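Speaker notes, "The letter that goes home"
Larysa Hordiienko, Plurkstead, 2/4/20
Talk 19 minutes, then questions. Speak slowly. Water on the left side.

Slide 1, title
Good morning, and thank you to Vikas Mishra for the invitation. My name is Larysa, I work with the letters that patients receive when they leave the surgical ward. I do not write the medical content. I read it after the doctor and I try to make it possible to understand at a kitchen table, in the evening, when the patient is tired and the ward telephone does not answer.
English is my third language. For this work I think it is an advantage. When I stop at a sentence, the patient will probably stop there too.

Slide 2, one sentence
Read it aloud, then wait.
"Patient to mobilize as tolerated and to re-present if febrile."
Ask: who would give this to their mother? Let them laugh a little, but do not make the doctor look stupid. The sentence is correct. It was written for a colleague and then it was printed for somebody else.
My version: "Walk as much as you feel able to. If you have a fever, come back to the hospital."
Point out that my version is longer. I will return to this.

Slide 3, who reads the letter
We usually imagine one reader. In my experience there are several: the patient, the husband or wife or daughter, the family doctor, the nurse who changes the dressing at home. Sometimes also an employer, although this was never the plan.
The story of the man from Stusberg. He had the letter folded in his wallet, and he told me his neighbor read it to him because the neighbor "knows Latin." There was no Latin in it. There were only abbreviations.
Do not give his age or his operation.

Slide 4, the words that cause trouble
Keep this quick, they can read the slide.
"Negative." For us it is good news. For many patients it is bad news.
"Unremarkable." One lady was offended. She asked me what was so unremarkable about her.
"Discharge." In one letter it meant two things, going home and fluid from the wound. The sentence was "Call us if there is discharge after discharge."
"Diet as normal." Normal before the illness? Normal last week, when the patient ate only soup?
"Tolerate." People tolerate their relatives. They eat food.
Pause here if the room wants to add their own words. Two or three only, otherwise the time is gone.

Slide 5, what we did in August
We took 60 letters from the ward, with names removed. Iara Painemal and I sat with them in the small office behind the pharmacy and underlined each word we would not say to a friend. We used green pencil, as red looks like school.
We had a disagreement about "incision." Iara wanted "cut." I thought "cut" sounds like an accident. In the end we write "the cut the surgeon made" the first time, and after this "your wound." I am still not fully satisfied with it. If you have a better idea, please tell me in the break.
Cristóbal Valdebenito is the surgeon who let us change his letters first. He changed some of them back. It was fair, in one case I had made the instruction simpler and also wrong.
Say this clearly: always give the text back to the doctor before it goes out. Also when you changed one comma.

Slide 6, order of the letter
The old order follows the hospital's day. Admission, tests, operation, recovery, medicines, and on the last page, when to call.
The new order begins with when to call.
Then medicines. Then washing, food, lifting, driving, work. Then what was done in the operation. The details for the family doctor come last, on a separate page with its own heading, and there the abbreviations are allowed to live.
Somebody will ask if patients feel the operation is put too low. A few did say so. Now we put one line near the top, "You had an operation on" and the date, and "it is explained on page 2."

Slide 7, length
This is where I return to slide 2. The managers in Palma asked for one page. I understand them, paper costs money and long letters look frightening. But a short letter made of hard words is slower to read than two pages of easy ones. Our limit is now 1,000 words, with letters not smaller than 12 point. Before, some pages were printed so small that I needed to take off my glasses and hold the paper at my nose.

Slide 8, explaining the operation
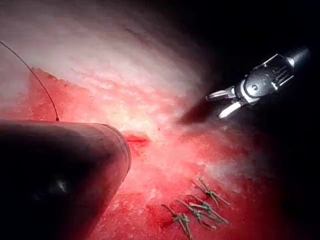
The paragraph about the operation is the hardest one to write, and I always leave it for the morning. Some people want to know everything. Others want to know it is finished. I write three or four sentences: what the problem was, where the surgeon worked, what was removed or repaired, what the body has to do now. The last one is often missing. "The area inside needs time to heal, even when the skin looks fine" explains the lifting rule better than a bold warning.
No comparison with plumbing. I tried it once, and Santino Navarrete from the physiotherapy told me a patient asked him about leaks for a whole week.

Slide 9, testing
Give the letter to a person who is not from the hospital. Do not ask "is it clear?" They are polite, they say yes. Ask instead: "What will you do on the first evening? When would you call us?" Then be quiet and write down their words. Very often their words are better and you can put them directly in the letter.
At Candar they do this with people in the waiting room, with a coffee as thank you. We borrowed the idea and also, I admit, the form.

Slide 10, to take with you
The sheet is on the table at the door. On one side the word list, on the other side the order of the letter. Please write on it and correct it. The word list has a mistake in the second column, "stool" is there two times.
If time is left: read the Stusberg letter again, old version and new version, without comment.
Thank Iara and Cristóbal by name. Questions.
Switch off the microphone before talking to Vikas.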